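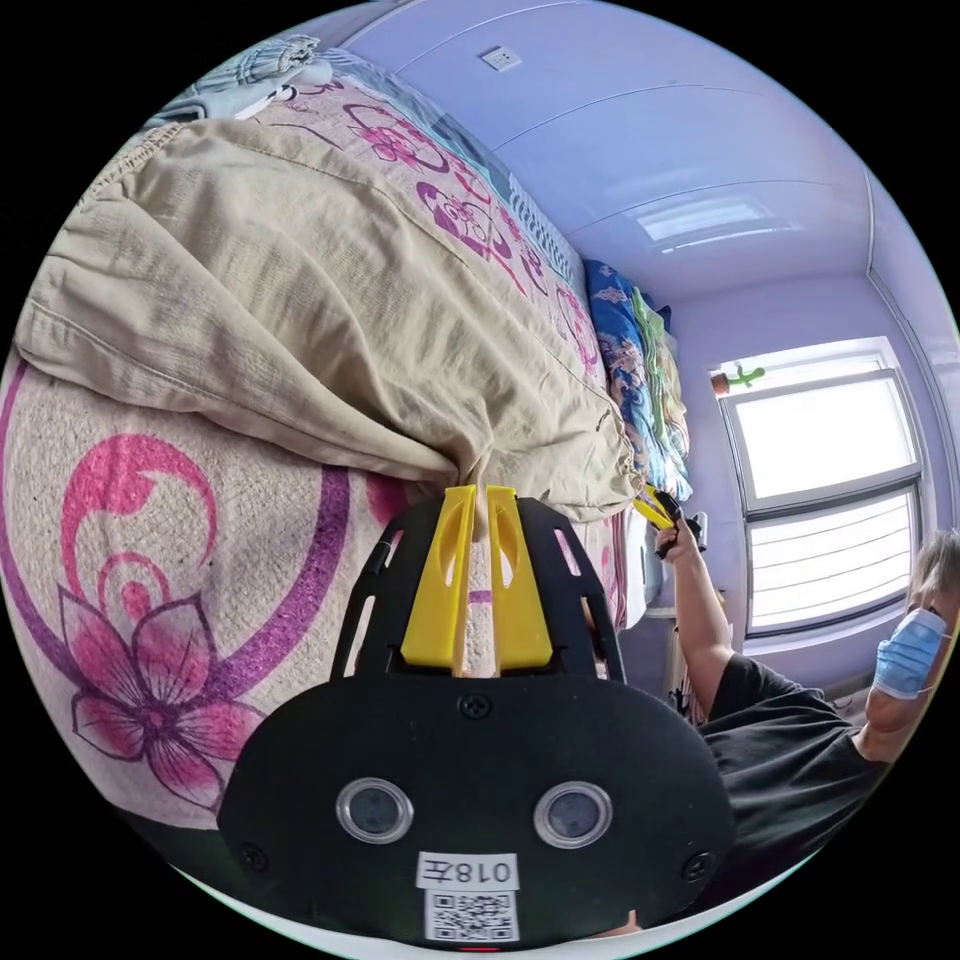 Larmont Visitor Trails: read me first

Larmont Visitor Trails is a table of walks, lookouts, boat ramps and picnic areas in the Larmont district, put together for people who build trip maps and printed guides. It holds 693 places. Of these, 117 are in the Pramholm hills and the rest are along the river or near the coast.

Files

places.csv: one row per place, with name, type, latitude and longitude
walks.csv: length in kilometres, grade, and whether dogs are allowed
seasons.csv: months open, for places that close over winter

Grading

Grades run from 1 to 5. Grade 2 and under should suit most families. Anything over 40 minutes from the nearest car park is marked "remote", whatever its grade.

Known gaps

Toilets are listed only where a sign was found on site. The Luvach ferry timetable is left out; check at the wharf. Grønli Lookout appears twice, once for each access road, and both rows share a place ID. Distances at Pramholm were measured before the lower track was rerouted in October and will be redone.

Use

Free to copy and change. Please credit Larmont Visitor Trails and keep this file with the data. Send corrections with the place ID in the subject line.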